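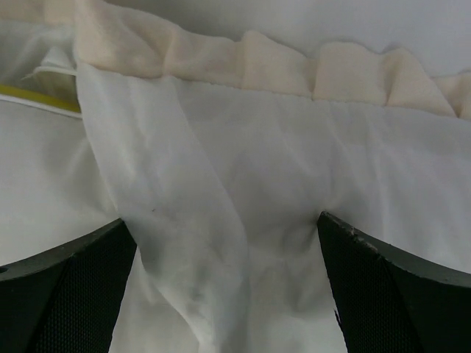

Slide 1: white cloth, bunched up

Home | Talks | Notes | Contact

Okay, hi everybody! I'm Evangelia Vrettos, and I'm going to talk about hotel sheets for a bit (bear with me, I love this stuff).

So I ran the linen room at the Wavutetti in Prasstead for 17 years. When I started we had 3,500 sheets on the books. Then one August we pulled every shelf and counted, and we got 3,183. Where did the rest go? Some got torn up for rags, some went home with guests, and a whole stack was sitting over at our sister place in Taston - they swore it was theirs!

[pause, ask who has done a full count]

What we changed was pretty small. We put 2 colored threads in the hem, one for the building and one for the year. Folding got slower for a month and people grumbled, me included. But you could look at a pile and know where it lived.

[skip the Dafis dryer story if we're past 10:40]

Next up, stains. Please stop bleaching everything, I'm begging you. Rust needs its own treatment, and I've got the handout up front.

Filed under: Housekeeping, Talks

Recent notes
Towels: when to retire them
Folding a fitted sheet with a partner
Taston laundry tour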